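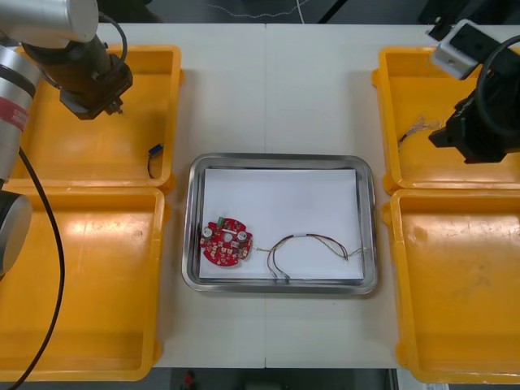 *Photo: Berrada, Didstead works. Parts sorting bench, Room 3.*

Berrada opened its Didstead works to visitors for one afternoon in April. I went with the Bomville electronics group. The site repairs small control boards and recovers usable parts from those that can't be repaired. It does not make new boards, and most of the tour was about how returned items are opened, separated, checked and stored.

The tour was booked for 60 minutes and overran. We were split into two parties at reception, given overshoes and wrist straps, and taken in by the goods entrance. There were 26 of us in all, which was close to the limit for the narrow corridor beside the stores.

## Goods in

Returns arrive in card boxes, mostly with a fault note folded inside. The note is scanned and the box gets a number, which stays with the contents until they are either repaired or written off. The works takes in up to 120 boxes a day. Many hold more than one item: a board, its leads, and whatever else the sender unplugged at the same time.

The contents are not sorted here. They are tipped into a shallow steel tray on a clean sheet of white paper, and the tray goes through to Room 3. The paper is changed with each job. Fragments of solder and cut wire show up on it at once, and it keeps them off the bench.

## Room 3: sorting

The benches are white and plain, with the tray in the middle and yellow plastic bins to the left and right of it, two a side. The bins have thick walls and rounded corners and they get scuffed quickly. I asked whether the scuffing mattered and was told only that bins are replaced when they crack.

The job we watched was built round a Jusix board, a type the works sees a good deal of. It is round and red, with a notched outline, so it will not sit square against anything. Two silver capacitors stand well above the rest of the parts, one on each side, and there is a small green connector near one edge. Everything else is small surface-mounted work. With the tray came a harness of thin coloured wires, red, yellow and brown among them, and a little blue connector on a short dark lead, which went into the upper left bin.

Sorting at this stage is by kind of part:

- boards, whatever their condition
- connectors and short leads
- harnesses and loose wire
- modules and anything in a housing

Nothing is tested before it is sorted. A dead board and a good one go to the same bin and are told apart at the next bench, where there is a meter. This seemed slow to me, but the reasoning is that sorting staff should not need test training.

The wire takes the most care. Harness strands are thin and springy, the stripped ends fray, and a loop will catch on the legs of a capacitor if it is pulled across a board. The rule is to free the wire first, lift it straight up and only then move the board. Bare ends are trimmed later, at the harness bench, where the offcuts are weighed and sold as scrap.

Small two-wire parts are treated separately from harnesses, even when the leads are of similar length. If the part on the end has value, the leads are left on at full length. If they have been cut short the part is marked down a grade, which affects the price on resale.

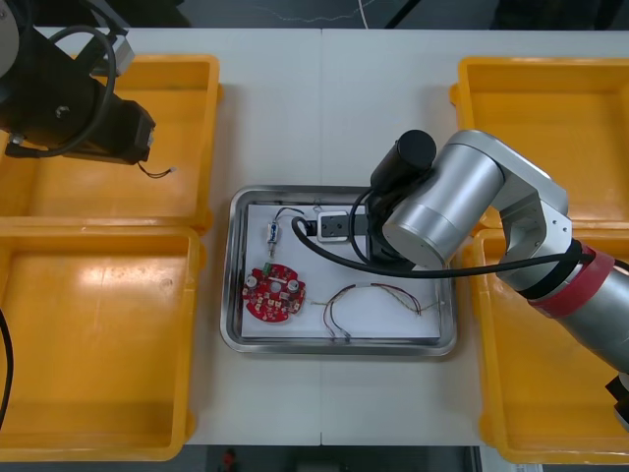

## Test and stores

Test is next door and much noisier, mainly from the extraction. Boards are looked at under a lens for lifted pads and swollen capacitors, then powered from a limited supply. A Jusix board that passes is cleaned, bagged and labelled with the original box number. One that fails goes to repair if the fault is in a connector or a capacitor, and otherwise is stripped.

Stores holds the recovered parts in drawers, with the connectors arranged by colour first and number of ways second. I would have done it the other way round. The storekeeper's list is by number of ways, so each search involves both systems, and we saw one request for a green connector take several minutes.

Harnesses hang from hooks along the back wall. They are tied once, loosely, at the middle. Tight ties leave a kink that does not come out.

## Practical notes

The works is a ten-minute walk from Didstead station, the last part without a pavement. Parking is for staff only. Photography is allowed in Room 3 and in stores, but not in test. Flat shoes are needed, and bags have to be left at reception.

Part lists for the Jusix board were available on paper at the end – one per visitor, and the copy I have is missing its second page. Berrada will post a full one on request.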